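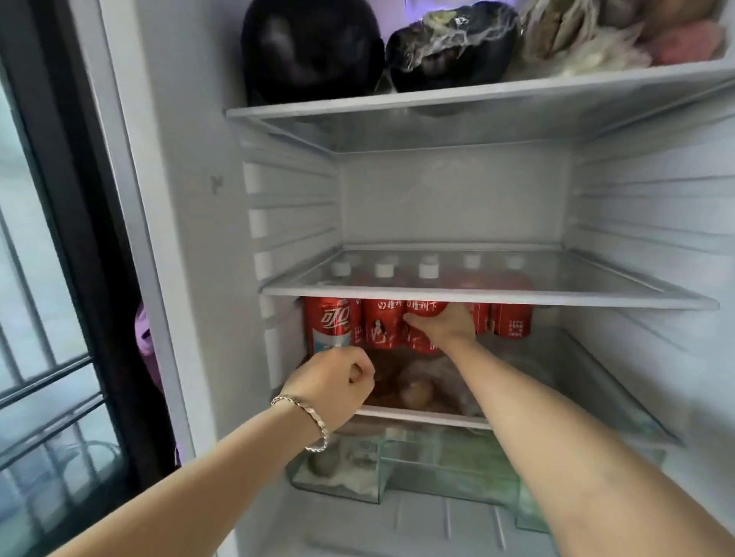
Gripping a red can on a well-filled shelf, with eggplant stored above.

Shared kitchen at Brokasow: what changes over the winter
Nov 29, 2024

The second-floor kitchen at Brokasow serves all three wings, and it has been getting more use than it was set up for. After the building meeting we agreed on a few changes. Most start right away. The bigger ones wait until February, when the new refrigerator comes.

Shelves by wing

Each wing now has its own shelf in the tall refrigerator. North has the second shelf, Court has the third, and Garden has the fourth. The top shelf is for large vegetables and anything else that won't fit elsewhere. The door is for sauces, butter and milk that everyone uses.

If your shelf is full, ask before using another wing's. Ademir Guerra keeps the list of who is on which shelf and can move people around if one wing is short on space. He is in the office most mornings until noon. You can also leave a note in the kitchen mailbox, which he empties every evening.

Names and dates

Write your name and the date on anything you put in. Tape and markers are in the drawer left of the sink. Please put the marker back in the drawer. We have bought four packs since summer and they keep ending up in people's rooms.

Food with no name on it may be used by anyone. Cooked food is thrown out after four days, named or not. Raw meat and fish go in the bottom drawer, in a closed container, even if you plan to cook them the same night.

Vegetables from the Clandader farm box

The farm box now comes every other week and the order is split among the people who signed up. The price is $70 per household for the rest of the season. Pay in the office before you pick up your first share.

A few people asked how to keep the vegetables from going bad before they get to them. Eggplant doesn't like to be very cold, so use it within a few days if you keep it in the refrigerator. A loose bag is fine, but don't tie it tight. Potatoes, onions and winter squash belong in the pantry, and they should not be stored in the same bin. Onions make potatoes sprout sooner. Carrots and beets last for weeks if you cut off the tops first. Greens do best wrapped in a dry towel inside a bag.

Tsung-han Yeh has offered to show people how he cooks eggplant with garlic and soy sauce. He steams it first and tears it by hand, so it takes much less oil than frying. If enough people are interested he will do it in the kitchen one evening before the holidays. The sign-up sheet is on the corkboard next to the stairs.

Drinks

Drinks bought from the house fund are for guests and house dinners. Your own drinks go on your wing's shelf with your name on them. People hosting a dinner may chill drinks the day before and should take out what is left the morning after. Empty cans go in the blue bin, rinsed. The bin has been attracting ants, and rinsing is all it takes to fix that.

Cleaning

The refrigerator is emptied and wiped down on the first of each month. A notice goes up two days ahead. Take your things out or mark them to keep. The wings take turns, starting with Court. It takes an hour with 2 people and most of an evening with one, so please show up for your turn or trade with someone.

Spills should be wiped when they happen. The spray bottle under the sink is vinegar and water and is safe on the shelves. Don't use the oven cleaner on anything but the oven.

The new refrigerator

We have set aside more than $500 from the house fund for a second refrigerator. The one we picked is a used model from Stonetti, and they will hold it for us until February. Delivery is included. It will stand where the metal rack is now. The rack moves to the laundry hallway, and anything still on it by the end of January will be put in the giveaway corner.

Once it is in, Garden will have the lower half of the new one and the guest drinks will move there too. North and Court will split Garden's old shelf. A new shelf plan will be taped to both doors.

We still need someone with a hand truck on delivery day. The elevator is rated for the weight but the ramp at the back door is steep. If you can help or lend one, tell Ademir.

Lost and found

Left in the kitchen this month: a blue lunch container with a steam vent, one oven mitt, a house key on a green ring and a bread knife. All of it is in the office.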